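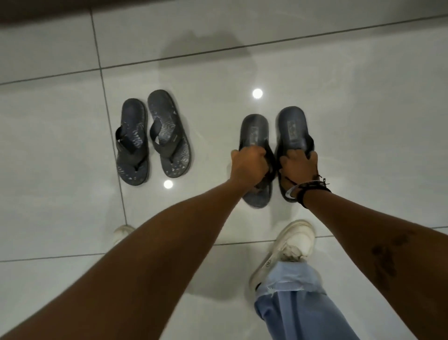

Two pairs on the floor, dark flip-flops on white tile

tilewidow
Posted 19 November 2020
So we do the no-shoes-in-the-house thing and I need opinions before my in-laws get to Lenddale in March. My wife's dad flat out refuses to walk around in socks. I was going to buy a bunch of cheap guest flip-flops and leave them by the door. Weird? Nice? Gross?

hebden_mo
Nice!! My aunt in Hebden always had a basket of slippers going and I loved it as a kid, you'd fight your cousins for the fuzzy ones. But slippers, please. Flip-flops on glossy tile are loud and I can't stand that slapping noise.

Svatopluk Vávra
Gross, sorry. I don't want to put my feet where 20 other people's feet have been. Let the man wear his shoes and mop after he leaves.

tilewidow
It's two in-laws, not a bus tour lol

Libor Jurčo
I grew up with house shoes for everybody and never thought twice about it. Rubber ones you can rinse off in the tub, which is more than I can say for hebden_mo's fuzzy ones. Get one size bigger than you think you need. My brother-in-law wears a 9 and stretched out every pair we had.

hebden_mo
Hey, fuzzy ones go in the washer! Cold, no dryer. Mine have been through it a ton.

Svatopluk Vávra
You'd really hand your father-in-law a pair of used sandals at the door? Mine would turn around and drive home to Draketthorpe.

Libor Jurčo
Then buy him his own pair and keep it for him. Mine has his name on it in marker.

tilewidow
Ok I like that. Getting him his own, brown, size 11, and he can complain about those instead. Does marker stay on rubber or do I need the paint kind?

Libor Jurčo
Paint kind. Regular wears off.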